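Vundero Help Desk
Ticket: Replies from Zomine not syncing to order records
Status: Solved
Opened by: Fuad Gebretsadik
Assigned to: In-ho Kong

Fuad Gebretsadik, 9:40 am
We connected our Zomine mailbox to Vundero in November. New customer emails show up on the order page, but replies sent from Zomine do not. Our second mailbox, for the Seyoum store, works fine. I have already disconnected and reconnected the app and get the same result.

In-ho Kong, 10:15 am
Thanks, Fuad. Please open Settings > Helpdesk > Zomine and tell me which boxes are checked under Events. Also check that the callback URL ends in /reply and has no space after it.

Fuad Gebretsadik, 10:32 am
URL is correct. "Conversation created" is checked, "Agent reply sent" is not. I checked it and saved, but when I reload the page it is blank again.

In-ho Kong, 11:05 am
The save is failing on our side. Your saved reply list is over the limit of 250, so the whole form gets rejected without an error message. You have roughly 700, most of them imported from Grareck. Delete or archive the old ones, then save Events again. Attachments on a test reply should come through too.

Fuad Gebretsadik, 1:50 pm
Archived the Grareck set. The box stays checked now. Sent a test reply with 2 attachments and both came through.
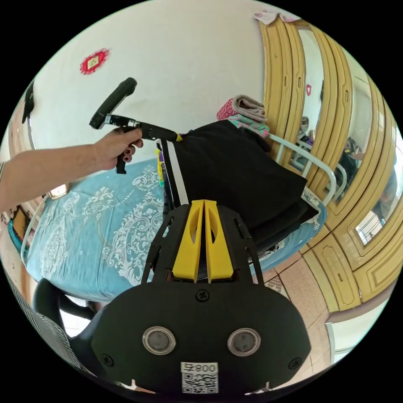
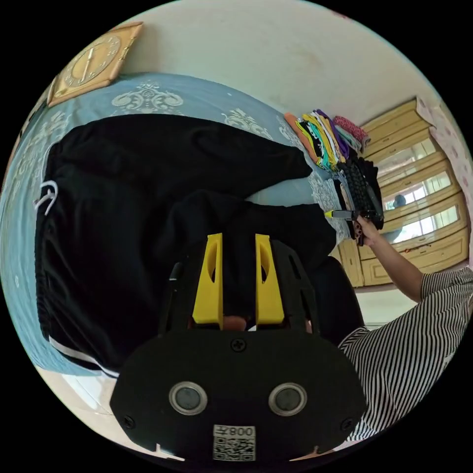 Replies from before the change are still missing. Can those be pulled in?

In-ho Kong, 2:20 pm
Yes, for the last 12 days. Go to Tools > Resync, pick the Zomine mailbox and click Run. Older replies stay in Zomine only.

Fuad Gebretsadik, 3:05 pm
Resync finished and the replies are there. You can close this.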